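Izzati slid the fan slider to max and the whole desk hummed. "Listen to that!" she yelled. "It's like a tiny airport!"

Nafula leaned over her shoulder, grinning. The Dedano tuning tool had come out at 7 that morning, and they'd both skipped breakfast for it. New dials, new graphs, even a little flame icon!

"Add 130 to the core," Nafula said. "Go on, be brave."

Izzati did, and hit Apply. The benchmark dragon spread its wings, every scale shining.
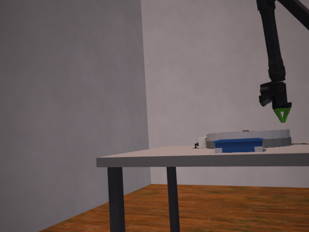 "It's holding!" Izzati grabbed her friend's arm. "Okay, okay, 27 more."

The screen went black. They both burst out laughing, and Nafula reached for the power button.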